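4. Open Storage of Sole Molds and Small Parts

4.1 The goods and their places

The workshop in Jovstead keeps its sole molds near the place where they are packed. In the first part of our study (Section 3) we looked only at closed cabinets, and the workers told us several times that a closed door costs them more time than a long walk. For this reason we chose for the second part a place where all goods stand open. The molds are large compared with the other goods in the same area. They have an uneven form, broad and round at the toe and thicker at the heel, and they do not stack well. If two of them are put one on the other, the upper one slides when the shelf is touched.

Handling is also not simple. A mold has a raised rim around a shallow inner cavity, and the rim invites people to hold it there. Our instruction sheet asks for a grip low on the side wall, with the thumb against the outside, so that the inner surface stays untouched. This grip is given in Figure 4a.

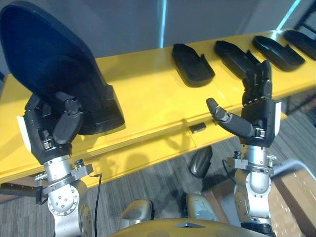
4.2 Small parts

The small parts at Jovstead are of three kinds: square blocks, round metal caps and thin rods. They are used together with the molds, but they are ordered separately and come from a different store in Hikonville. Before our study they were kept in drawers. The list program Drindo, which the workshop uses for its stock, knows only the drawer number and not the position inside, so a missing cap was usually noticed late.

In the open arrangement the small parts lie directly on a shelf board, without cups or dividers. We wanted dividers at first. The workers did not, and after 12 working days we agreed with them. Dividers collect dust, and they must be changed when a new size of part arrives. What is needed is enough free space between the kinds. In Figure 4b the black blocks have their own area of the shelf, with the silver caps beyond them. The rods are the weak point of the arrangement, as they lie among the caps and can easily be moved together with them. We recommend a narrow strip for rods only, at the back of the board.

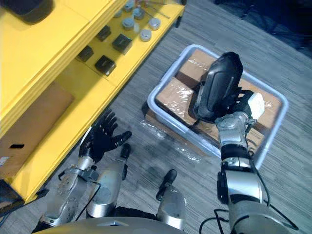

4.3 Boxes and trays on the floor

Cardboard boxes are kept on the floor in front of the shelving. A shelf place for them was discussed, but the boards are needed for the molds, and the boxes are handled so often that a low place is acceptable. Each group of boxes has a plastic bin or a cart. The bin keeps the group together when it is pushed, and its rim shows clearly when the group is complete. Four boxes in two rows fill the bin in Figure 4c in this way.

One problem was observed with loose plastic film. When a bin is put down on a box which is still partly covered with film, the film can slip and the bin does not stand flat. The written rule in May said only "bins on the floor", and it did not mention what may lie under them. We have changed the rule, and now it asks for a free floor area the size of the bin.
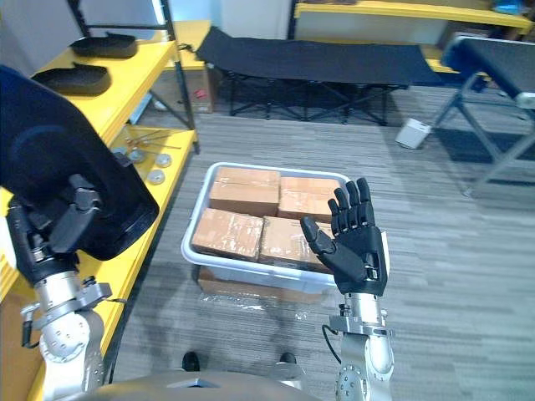 Should the boxes be closed before the molds are taken from the shelf? We advise to leave them open until the mold has been compared with the order, and to close them in one step at the end.

4.4 Results for retrieval

We recorded 156 retrievals, of which 24 were made with the drawers and the others with the open shelf. In the drawer condition 11 retrievals needed a second attempt, mostly for caps. For the open shelf the share of second attempts was clearly smaller, although we did not choose the orders at random and the comparison must be read with care.

Figure 4. Open storage at Jovstead: (a) grip on the side wall of a mold, (b) small parts on the shelf, (c) boxes in a bin, (d) shelving and cart.

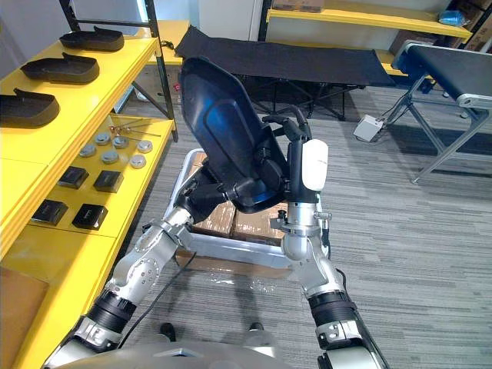 The Nartey scheme, which we used for assigning the places, gives the upper level to goods that need two hands and the lower level to goods that can be picked with the fingers. It was developed for kitchen stores, and we had some doubt if it would fit a workshop. The assignment was easy to follow. In Figure 4d the three molds stand in a diagonal row on the upper shelf, and the caps and the two-by-two grid of small boxes are on the shelf below. A diagonal row takes more length than a straight one, but it leaves a free side at each mold for the hand. The workers kept this row also in weeks when we did not visit.

A limit of the scheme is the depth of the lower shelf. Parts placed far back are partly hidden by the board over them, and a short person must bend to see them. We did not measure this effect.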